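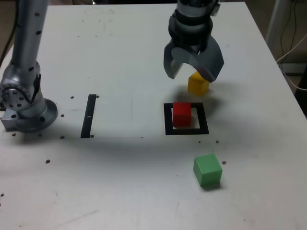
# Gripper stop on the cube sorting cell: questions and answers

Applies to the Stavari cell at the Nemley site. Updated in June after the second stop. If your question isn't covered, use the fault log, ticket 701.

## What went wrong?

The arm came down for a pick with its fingers open. The right finger landed on top of a cube when it should have gone past the side of it. The arm kept pushing until the force limit tripped and the controller went into a protective stop. It happened 2 times in the same week, both times on a yellow cube in the back row.

## Was anyone hurt?

No. Both stops happened during unattended cycles.

## What was damaged?

The right finger pad was scored and has been replaced. The wrist passed its check. The gray scuffs on the tabletop are old and have nothing to do with this.

## What caused it?

The pick position was off by 8 mm. The finger set had been swapped for the curved Kilemel type, and the tool offset in the program still belonged to the old set. Near the front of the table the error went the harmless way and picks succeeded, so the swap looked fine in testing.

## Why didn't the camera check catch it?

The check confirms that a cube is present and what color it is. It does not compare finger position with the cube. A clearance check has been requested from Bautista, who maintain the vision software. There is no delivery date yet.

## Can I run the cell now?

Yes, at reduced speed. Keep it at 80 percent or lower until the clearance check is in. Don't raise the force limit to get through a run.

## What do I do if it stops with a finger on a cube?

1. Leave the stop active and press the emergency stop as well.
2. Check that the fingers aren't holding the cube. If they are, call maintenance.
3. Release the emergency stop, switch to manual, and jog straight up at the slowest speed. Do not jog sideways.
4. Remove the cube by hand only after the arm is parked and the emergency stop is pressed again.
5. Look at both finger pads and log what you find, even if it's nothing.

## Do I need to redo the offset after every finger change?

Yes. That includes swapping a worn finger for a new one of the same type. The procedure takes around 2 minutes with the pointer tool - the screen will ask for the finger set number at the end.

## Does a cube have to be centered in its taped square?

No. The tape is a guide for people placing and checking cubes. The program accepts a cube anywhere inside it, as long as the cube isn't touching the tape.

## Can I use the spare threaded holes for a fixture?

Ask first. Anything bolted to the table has to be added to the collision model before the arm is powered.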